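Nillside Technical School — Robotics Project Course
Workcell Safety Checklist, Station 2 (Cap Handling)
Inspection date: May 26, 2024
Result: Passed with comments

1. Arm mounting
Both arm bases checked at the brackets. No play found.
Status: OK

2. Emergency stop
Tested from the operator position and from the door. Both arms halted each time.
Status: OK

3. Speed limit
Student mode is set to 28 percent. The setting is locked and may be changed only by the course instructor.
Status: OK

4. Reach and clearance
Students must stay 600 mm from the table edge while the arms are powered. The Plomton team was reminded of this rule in April and has complied.
Status: OK

5. Work surface
Only the caps and the stand needed for the task may be on the table. Caps are to be laid out with the brims toward the near side before a run begins.
Status: OK

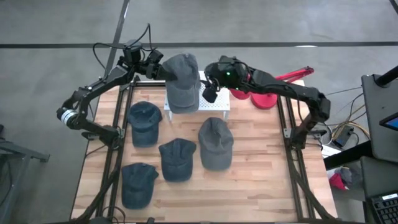
Loose straps can catch in the gripper fingers and should be tucked in before each run. The Trummer team has added this step to its start procedure, and the other teams are asked to do the same.

6. Floor and cables
Cables between the table and the desks must be bundled and covered — power adapters included. Spare fabric items are to be stored in a bin.
Status: Correction required before the next session

7. Run log
Log complete to run 2,139. Entry 59 on the Harnar sheet lacks initials.
Status: Minor, to be corrected by the team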